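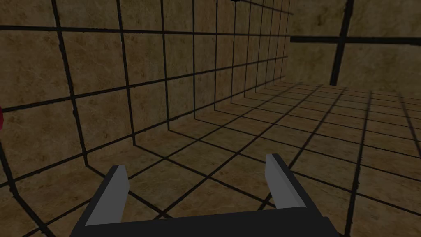

Registering a Relative Detained Abroad

Families in the Clorkberg district may ask the Pasus Consular Desk to open a file when a relative has been detained in another country. Registration is free.

1. Collect the relative's full name, date of birth and passport number. A photocopy of the passport is accepted if the original is not at hand.

2. Complete Form 159. Give the last known place of detention and the date of the last contact. Leave a box blank if the answer is not known — do not guess.

3. Sign the consent section. Where the detained person is under 18, a parent or guardian must sign.

4. Hand in the form at the Henriques Street counter or send it by post. Forms issued before October are no longer valid.

5. Keep the receipt. The file number printed on it must be quoted in every letter or call.

The Desk replies in writing within four working days. It cannot give legal advice or pay fines, but may lend up to 3,000 towards the journey home once release is confirmed.

Last revised Nov 17, 2021

Related
Replacing a passport lost abroad
Sending money through the Grokside office
Finding a sworn translator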